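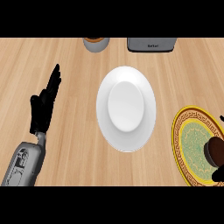

Como ler uma coletânea de contos de ficção científica sem desistir a meio

Desconfio dos guias de leitura. Quase todos mandam respeitar a ordem escolhida pelo organizador, como se ela tivesse descido do monte gravada em pedra. Li coletâneas assim durante anos e abandonei a maior parte. O método que se segue é o que uso agora. Não prometo milagres.

Passo 1. Salte a introdução
Em nove de cada dez casos estraga pelo menos um final. Volte a ela depois, se ainda tiver curiosidade.

Passo 2. Faça um índice seu
Copie os títulos para uma folha e escreva o número de páginas à frente de cada um. No volume que tenho à mão, «Floltusow», de Ákos Nyitrai, há um conto de 50 páginas logo na abertura e é, na minha opinião, o mais fraco do livro. Quem começa por ali fecha o volume e vai ver televisão.

Passo 3. Comece por um conto curto do meio
Em «Floltusow» escolhi «Zolletska», a história de uma cidade mineira onde as pessoas herdam as dívidas de sono dos pais. Lê-se numa noite e dá logo a medida do autor: bom nas premissas, preguiçoso nos diálogos.

Passo 4. Procure as ligações, mas com reservas
A contracapa garante que os contos «formam um universo». Formam? A empresa Fastamus aparece em três deles e num quarto há um navio chamado Dijkstra que talvez seja o mesmo de antes. Aponte os nomes repetidos na folha do índice. Se ao fim de quatro contos a lista não servir para perceber nada, deite-a fora e leia cada história por si.

Passo 5. Tome uma nota por conto, uma só
Uma frase, escrita no próprio dia. «Boa ideia, final a correr» chega perfeitamente. Fichas de leitura com personagens, temas e símbolos são trabalho de escola.

Passo 6. Deixe o conto longo para o fim
Nessa altura já sabe se o autor merece a tarde. Kuldeep Lodhi, com quem troco livros, defende o contrário e diz que a peça longa prepara o ouvido para as outras. Emprestei-lhe o Nyitrai em fevereiro e o marcador continua na página 31.

E as edições integrais?
Há quem recomende comprar logo a obra completa, que neste caso tem 1.047 páginas. Eu esperaria. A coletânea simples tem 249, cabe no bolso do casaco e traz os dois contos que valem a pena. O resto são versões anteriores e cartas ao editor.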